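Minutes of the planning meeting for the Leseck workshop open day
Jun 27, 2021

**In the chair:** Sheila Clegg
**Minutes:** Duygu Şimşekoğlu
**Apologies:** received from the Dranach office, who were all at the Staniforth visit

**1. Welcome and last minutes**

Sheila welcomed everybody and thanked those who had driven over from Kutier, especially as the bridge road is still closed and the detour is a long one. The March minutes were read and agreed, with one correction: the coffee was paid for by Dranach and they would like that known.

**2. How the trial demonstration went**

We spent a good while on this, and happily so. The group from Staniforth stayed far longer than planned and asked lovely questions, mostly about how a hand-held gripper can be used to teach a robot arm, and whether a person needs any training to hold one (a few minutes, is Duygu's view, plus a bit of patience). The younger visitors went straight for the gripper and had to be coaxed into giving it back - a very good sign for the day itself.

Sheila felt the opening talk ran too long. She gave it herself, so there was some laughter at this. It will be cut to 20 minutes, and the part about the history of the building will go on a printed sheet for those who want it.

**3. Visitor numbers and tickets**

The hall can take 100 people at a time, and we expect 400 over the whole day if the weather is kind. After some back and forth it was agreed to give out timed tickets in groups of 50, so that two groups can be in at once, one at the demonstration tables and one looking at the arms behind the barrier. Tickets stay free. Leseck residents can book a week early.

**4. The hands-on table**

Duygu went through what visitors will be doing. Each person takes the gripper, starts with the fingers open over bare tabletop, moves up to the object, closes on it, lifts it and sets it down again. She would like the objects kept plain and the table kept clear, so that people can watch the fingers and get a feel for the distance.

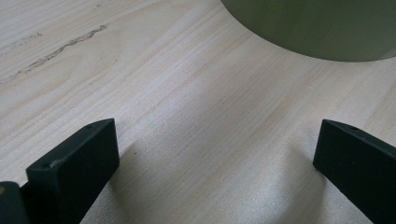

There was a friendly disagreement over whether to let visitors choose their own object from their pockets or bags. Sheila was in favor, remembering how pleased people were at the trial to see their own things picked up. Duygu worried about phones. It was settled that keys, gloves and the like are welcome, and phones and glasses are to stay with their owners.

The Kutier team offered a second table if we can find the floor space, and were thanked warmly for it.

**5. Actions**

- Sheila to shorten the talk and send it round
- Duygu to write the instruction card for the hands-on table, in large print
- Kutier to measure the second table and let Duygu know
- Dranach to order the tickets

**6. Any other business**

The parking sign from last year has been found behind the boiler and only needs a new arrow. Sheila thanked everyone again for coming, and for the plum cake. The next meeting will be held at Kutier, date to be sent round once the hall there is confirmed.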